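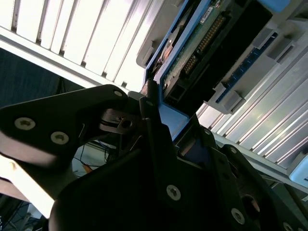 Henville Boiler Fault Calls

README, version 3

What this is

A set of 1,428 written records of calls made to a heating repair desk in Henville. Each record covers one call from a household whose boiler had stopped working or was behaving oddly, what the caller reported, what the engineer wrote down after the visit, and which part was replaced, if any. The records were typed up from paper job sheets kept by Donnelly, a local heating firm, and tidied by Heather Partington and Anahera Ashby.

The set is small and covers a single town. It was put together to look at how people describe a fault in their own words compared with what the engineer finds. If you want figures on how often a given boiler fails, this set can't give them.

What is in the folder

calls.csv - one row per call, the main file
parts.csv - one row per part fitted, linked to calls.csv by call_id
words.txt - list of local and trade words with plain meanings
changes.txt - what changed between versions
sheets_missing.txt - job sheet numbers that are in the ledger but could not be found

Columns in calls.csv

call_id: a number we gave the record. It has no link to the firm's own job number.
month: month of the call, written as a word (March and so on). The year was left out on purpose.
time_band: morning, afternoon or evening. Taken from the desk's note, not from the visit.
home_type: flat, terrace, semi, detached, other, or blank.
boiler_kind: combi, system, back boiler, or unknown.
said: what the caller said, as written by whoever picked up the phone.
found: what the engineer wrote after the visit.
fault_group: our own grouping, one of nine. See the next section.
visits: number of visits before the job was closed.
part_fitted: yes or no.

Columns in parts.csv

call_id, part_name, part_group, new_or_used. Part names were put into one spelling. The sheets had "div valve", "diverter", "3 port" and "the valve again" for what we took to be the same thing, and the original wording has not been kept. If you need it, ask Anahera, who still has the first typed copy.

Fault groups

1. No heat, no hot water
2. Hot water only
3. Heating only
4. Pressure loss
5. Noise
6. Leak
7. Electrical, including control boards and fans
8. Thermostat or timer
9. Other, or not found 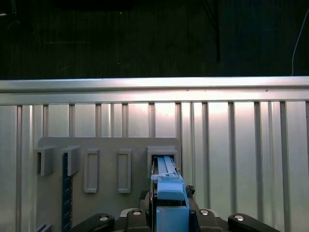
Group 7 gave the most trouble. Engineers often wrote "board" when they had changed the board and "PCB" when they had only tested it, but two of them used the words the other way round. Where the parts list on the sheet settled it, we followed the parts list. Where it didn't, the record was placed in group 9 and marked with a star in the found column. There are 67 starred records.

Group 5 is also less certain than it looks. A caller who said the boiler was "banging" may have had scale in the heat exchanger, loose pipe clips under the floor, or air in the radiators upstairs. We grouped by what the caller was complaining of and left the cause in the found column.

How the records were typed

The job sheets are carbon copies and some are very faint. Heather typed all of them once. Anahera then typed 200 of them again without seeing the first version, and the two were compared line by line. Most of the differences were in spacing and short forms. Real differences, such as a different part or a different number of visits, were settled by going back to the sheet together.

Spelling mistakes in the said column have been left alone unless they made a word unreadable. Capital letters were removed throughout, as one person on the desk wrote everything in capitals and it was tiring to read. Swearing was left in.

Words we could not read are shown as [?]. Words we guessed are shown with the guess in square brackets.

What was taken out

Names, street names, house numbers, phone numbers and anything about health were removed by hand. "Her mum is 91 and on oxygen" became "[older person in home]". Key codes and notes on where a spare key is kept were removed too - there were more of these than we had expected. Prices were also removed at the request of the firm.

In all, 308 sheets were left out completely. Most were yearly services with no fault reported, and the rest were jobs at shops and offices.
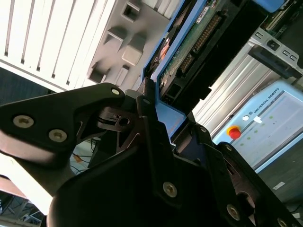

Close view of the gripper and its screws.

Known problems

Winter calls make up most of the set. Months from May to August have very few rows, and a monthly chart drawn from them will jump about.

The visits column counts visits by this firm only. Some households had clearly had somebody else in first, and the found column sometimes says so in strong terms.

Home type is blank for a good many of the older sheets. The form had no box for it then.

Four job sheets were used for two homes each, where neighbours in the same block rang on the same morning. These have been split into separate rows with the same month and time band.

The file opens wrongly in some spreadsheet programs, which turn call_id values into dates. Import the column as text.

Use

You may use the set for teaching, study and non-commercial writing. Please say which version you used. Please don't try to work out who the callers were; Henville is not a large place and some of the remarks are memorable. Selling the set, or adding it to something that is sold, needs written agreement from the firm, which Heather can ask for.

Changes since version 2

Fault group 8 was split off from group 7.
Part names brought into one spelling.
Two records removed because they described the same call.
words.txt now includes "kettling", "lockout" and "tell-tale".

Contact

Corrections go to Heather Partington. Please give the call_id and the column, and quote the text as it stands now.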